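Weritz Repertory Cinema
Pre-Season Inspection Checklist, Screen and Projection
Inspection date: November 12, 2021
Inspector: Zdeňka Hubáček
Present: Marek Vlček (projection), Silvia Gajdoš (front of house)
Program covered: winter repertory season, opening in January with the Bednárik retrospective

Key: P = pass, C = pass with comment, F = fail, N/A = not applicable

1. Projection booth

1.1 Booth door self-closes and latches. P
1.2 Port shutters drop on manual release. C
Left shutter drops freely. Right shutter hesitates at the top of the track. Track cleaned and retested, same result. Marek to replace the guide before opening.
1.3 Fire extinguisher in bracket, gauge in the green, tag current. P
1.4 Digital projector exhaust duct connected, clamps tight. C
Lower clamp was finger-loose. Tightened during inspection.
1.5 Xenon lamp hours within warranty limit. F
Hour meter reads past 3000. Replacement lamp is on order from Zallik. No public screening on this lamp. Face shield, gloves and jacket to be worn for the change, two people in the booth.
1.6 35mm projectors: belts, gate, pressure plate, failsafe. C
Projector 2 failsafe tested with the lamp out. Dowser closed correctly when the film path was opened. Projector 1 intermittent is noisy but within tolerance. Oil changed.
1.7 Rewind bench grounded, no frayed cord. P
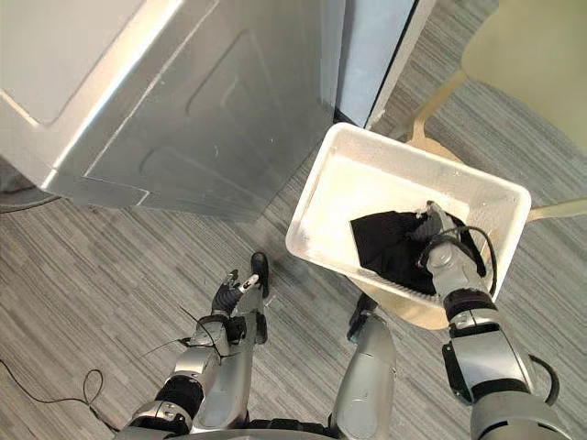 2. Film storage

2.1 No nitrate stock on premises. P
All cans opened and edge markings read. The two unmarked trailer reels are safety stock.
2.2 Acetate prints checked for vinegar odor. C
Reel 5 of the Bednárik print has a noticeable odor. Isolated in a vented can, test strip placed inside. The lender has been told. If the strip moves up a level, that title runs from the digital file.
2.3 Temperature and humidity log kept. F
No entries for 28 days. The logger battery was dead. Battery changed, log restarted. Silvia to initial the sheet at each opening.
2.4 Cans stored flat, stacks below shoulder height. P
2.5 Aisle between racks clear to full width. C
Two poster tubes and a folding easel removed to the office.

3. Auditorium

3.1 Exit signs lit on normal and backup power. P
3.2 Aisle lights. C
Row F, house left, one lamp out. Replaced and retested.
3.3 Seats secure, no exposed fasteners. C
G11 rocks on its floor bolts. Taped off, not to be sold until fixed.
3.4 Screen frame, lacing and masking motor. P
Masking runs to 1.37, 1.85 and 2.39 stops without catching. The 1.66 stop overshoots slightly on the right. This is a presentation matter and is not scored, but four titles in the season are 1.66, so it should be corrected at the same visit as item 1.2.
3.5 Curtain flame-retardant certificate on file. P
3.6 Speakers behind the screen: safety cables fitted. P
3.7 Sound level at reference fader, measured two-thirds back. C
Reading is normal for current releases. The mono prints from the 1940s and 1950s will be played below reference on the Academy setting. Marek has marked the fader positions on the cue sheets.
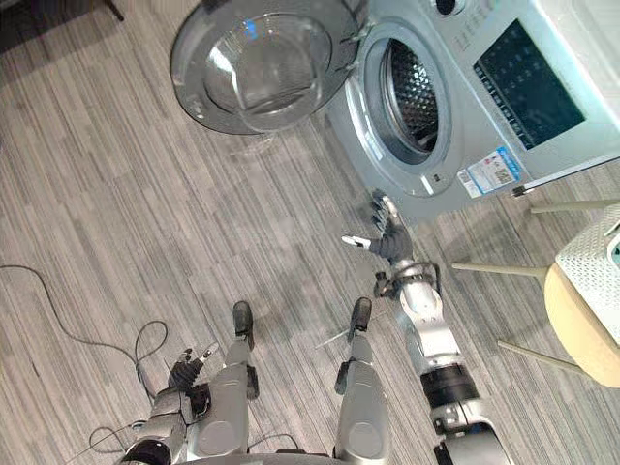

The cue sheets should stay in the booth binder with the changeover notes. At the last inspection they were found in three different places, and the sheet for the double feature was missing its second page. A copy of each goes to the Filum programming office.

4. Public areas

4.1 Lobby exit route clear. C
The standee for the silent comedy series narrowed the right-hand door. Moved against the box office wall.
4.2 Popcorn machine: cord, kettle guard, extinguisher within reach. P
4.3 Stair nosings intact. P
4.4 Capacity sign posted at auditorium entrance. P
4.5 Strobe and flicker warnings. C
Required for the experimental shorts program. Wording supplied by Yareli Salinas. Post it at the box office and at the auditorium door, and include it in the spoken introduction.

5. Evacuation

5.1 House lights come up on alarm. P
5.2 Projector sound mutes on alarm. F
Digital mutes. The 35mm sound path does not, and the feature continued at full level over the alarm. The relay was bypassed when the preamp was swapped. Shafiq Liyanage to rewire. Retest with both projectors running.
5.3 Staff briefed on assembly point. P

Failed items: 1.5, 2.3, 5.2. Items 1.5 and 5.2 must be cleared before any public screening. Item 2.3 will be reviewed from the log sheet, no return visit needed.

Signed: Z. Hubáček
Received for the cinema: S. Gajdoš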